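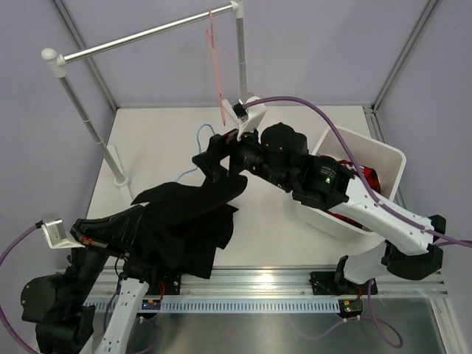
Birnon garment handling: progress report to the Tamihana fund
Prepared by Vasanthi Roy, 2025-06-29

Recording by remote control now takes up most of our time on the rig. Since February we have saved 1,271 demonstrations of the hanger task, against a target of 1,000 for this stage. Of these, 499 use dark clothing, where folds are hard to make out on the operator's screen.

Six people are trained as operators. Anqi Jia checks each recording and drops any where a garment was let go too early. New operators tend to move one arm at a time, and those runs are slow. Obaidul Miah has rewritten the practice sheet to start with two-arm holds.

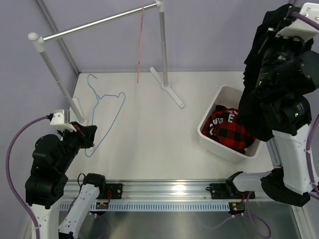 Right arm holding a black garment over the bin, with a blue hanger under the left gripper.

Still open: placing the hanger on the rail without a second try. Despina Surdu will compare hand guiding with remote control for that step only. We ask that the second payment go ahead as planned, with the operator hours moved to the Skirkham site.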